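Sorting Snacks with Two Arms: Our Project Report
Nyokabi Mushi and Toshio Kubo, Team Tralano

When we first put our names down for the robotics project in May, neither of us had so much as tightened a bolt on a robot, and we would like to begin by thanking everyone at the Indero workshop who put up with our questions (there were a great many of them, mostly Toshio's). Our task was to get a pair of arms to share one table and sort wrapped snack bars into coloured trays without getting in each other's way. We chose snack bars because they are light and cheap, and because their shiny wrappers slide about in a way that wooden blocks never do. Each arm looks after its own side, and the red tray in the middle is shared, so that was where we expected most of our trouble.
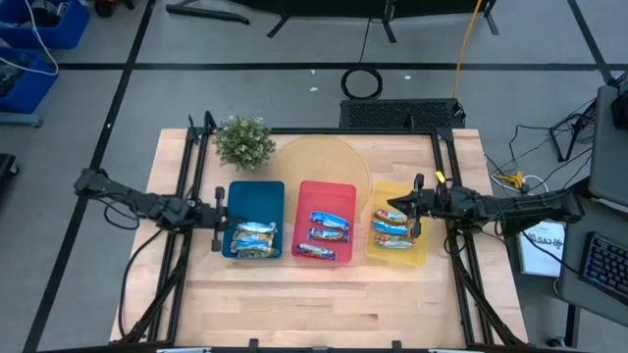
How we ran the trials

We took turns driving the arms and writing up the notebook, and did 19 trials over the course of the project. Before each one we agreed a starting layout and said it out loud, which felt silly at first but saved us several arguments later on. A trial ended when both arms were back on their own sides or when one of us called a stop. We had to call a stop in four of them, every time over the middle tray.
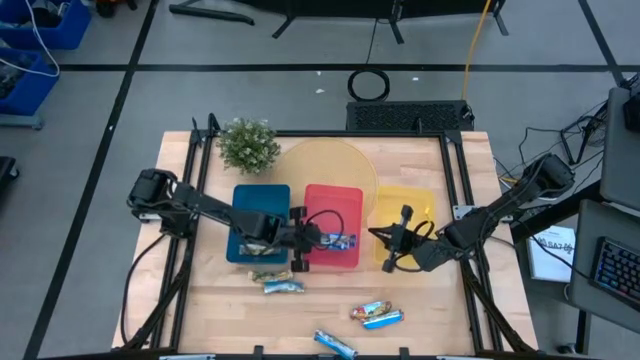
Grip was the part we had underestimated most. Our first setting closed the fingers as far as they would go, and Nyokabi spent a whole afternoon easing it back — a little at a time, with a fresh bar after every change. We also learned to think about the layout before starting. Where a red and orange bar lies over a blue one, as on the bare wood in front of the trays, the top one has to be lifted first, and coming in at an angle tends to push the pair along together. Toshio now practises overlapping pairs before anything else, and he has become rather good at them.

Next term we would like to try softer finger pads and a proper timer.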